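Prüfliste Kommentarmoderation, Unternehmensblog Nelerari
Stand: 25. November 2025

1. Netiquette über jedem Kommentarfeld verlinkt: erfüllt.
2. Wortfilter aktiv: erfüllt. 349 Einträge, letzte Pflege im September.
3. Meldefunktion mobil erreichbar: Mangel. Schaltfläche bei Momham verdeckt -- Ticket offen.
4. Gemeldete Beiträge bearbeitet: teilweise. 86 Meldungen, davon 11 ohne Entscheidung.
5. Sperrungen mit Begründung protokolliert: erfüllt.
6. Drohungen vor Löschung gesichert: Mangel. Ablage Kamolrat ohne Zeitstempel.
7. Eskalationsweg Rechtsabteilung hinterlegt: erfüllt.

Nachprüfung der Punkte 3 und 6 nach dem nächsten Update.
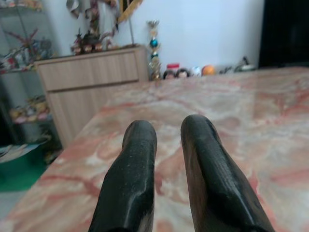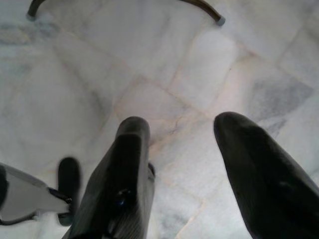

Beide Aufnahmen: schwarze Greiferfinger mit abgerundeten Spitzen.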